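Home Fixtures Squad Club News Minutes Contact

Watent Football Club: minutes of the May squad meeting

2 min read 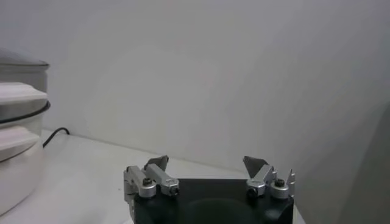
Lorraine Bloxham took the chair at 7 p.m. and thanked everyone for coming out at the end of what has been a long and rather wonderful season. Apologies were received from Tuulikki Väisänen, who sent her love and a page of notes.

Last meeting's minutes were agreed, once the score at Pama had been put right (we drew 2-2, and several people were keen to have that in writing!).

Transfers. Esko Rautiainen reported that our left back has been asked to go on trial with Zaltora over the summer. We will all miss him terribly if he goes, but the meeting wished him well and agreed to hold his place until the end of preseason. Ming-te Choi asked whether we should look for cover now. After a good deal of friendly back and forth it was agreed to invite two players from the reserves to train with the first team.

Money. The end-of-season raffle brought in almost $700, a lovely result. Sheyla Rivadeneyra proposed spending it on new goal nets and a set of away shirts. Seconded by Esko, carried, with Ming-te against (he would still like a better roller for the field).

Captain. Tuulikki's notes put Sheyla forward for another year. Sheyla said yes before Lorraine had quite finished reading, and there was applause.

Any other business. Would whoever has the spare corner flags please bring them back.

Closed 8:40 p.m.

Comments

gullwing: Good luck to him at Zaltora, best left foot we've had in years

Pat M: Ming-te is right about the roller.

northbank: what color are the away shirts going to be??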